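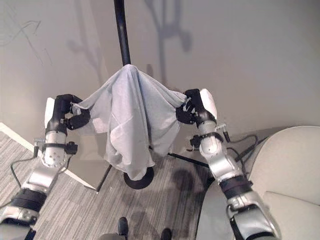 Pale grey fabric, creases and all.

Merrick Garment Steamer, four months in

I bought the Merrick in May to replace an old Nosau iron that had started leaving brown spots on shirts. It was on sale at the Billton store, and the smaller model was out of stock, so I went home with the full-size one on wheels.

Setup took a few minutes. The pole comes in three sections that twist together, and the hose hooks over the top. The top section never felt fully tight on mine. I wrapped a little tape around the joint and have left it alone.

The tank holds enough water for a normal week of work clothes. Steam starts in under a minute, a lot faster than the Nosau got hot. Cotton shirts come out well if you pull the hem down with your free hand and go slowly. Linen is harder. You can get it looking decent, but a sharp crease in the sleeve is not going to happen – keep an iron for that.

The head is light, but the hose is stiff for the first few weeks and wants to swing back toward you. The cord is too short. I ended up moving a lamp so I could use the outlet by the closet.

We have hard water in Codville, and by the second month the steam was spitting. The manual says to descale every 30 hours. I do it more often, with plain white vinegar and two rinses.

Curtains were a nice surprise. I did the whole living room on a Thursday evening without taking them down.

Four stars. I would buy it again, at the sale price.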